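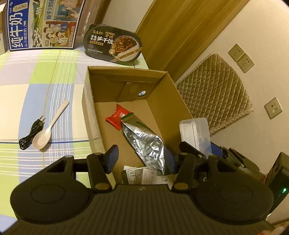 Pacotes de snack, talões e uma embalagem transparente na caixa de cartão; a tigela de arroz ficou de fora, sobre a cama.

Arrumar comida embalada numa caixa de cartão

Quem vive num quarto alugado ou passa a semana fora de casa acaba por guardar parte da despensa numa caixa. Funciona bem, desde que se perca algum tempo a escolher o que entra e em que ordem.

Comece por esvaziar a caixa e passar um pano seco no fundo. Se o cartão estiver mole nos cantos, troque-a. Uma caixa média com 50 cm de comprimento chega para a comida de uma pessoa durante uma semana, e ainda se levanta sem esforço quando está cheia.

Talões e papéis
Tire-os antes de mais nada. Escorregam para o fundo e acabam amarrotados debaixo dos pacotes. Guarde num envelope os que servem para trocas e deite fora os restantes.

Pacotes de snacks
Os fechados vão de pé, encostados uns aos outros. Os que já foram abertos levam uma mola da roupa ou um elástico e ficam em cima, para serem comidos primeiro. As saquetas metalizadas rasgam-se com facilidade nas esquinas das caixas de plástico, por isso convém deixar uma folha de papel entre umas e outras.

Tigelas de refeição instantânea
São largas e ocupam muito espaço. Waqas Khattak, que nos escreveu em abril, guarda-as fora da caixa, empilhadas até 3, com o rótulo virado para a frente. Se tiver mesmo de as meter na caixa, ponha-as no fundo e com a tampa para cima. 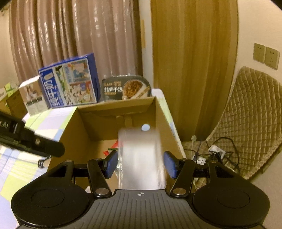
Leite e refeição instantânea em fila atrás da caixa aberta.

Leite e caixas pequenas
O leite de longa duração aguenta bem fora do frigorífico enquanto estiver fechado. Mantenha o pacote direito e escreva a data de validade na face de cima, com marcador. As embalagens pequenas de cartão servem para preencher os espacos vazios junto às paredes da caixa.

Fechar e guardar
Dobre as abas para dentro se for usar a caixa todos os dias. Para transporte, levante-as e feche com fita larga. A caixa deve ficar longe do aquecedor e, de preferência, uns 20 cm acima do chão.

Reveja o conteúdo uma vez por semana, por exemplo à terça-feira, antes de ir às compras.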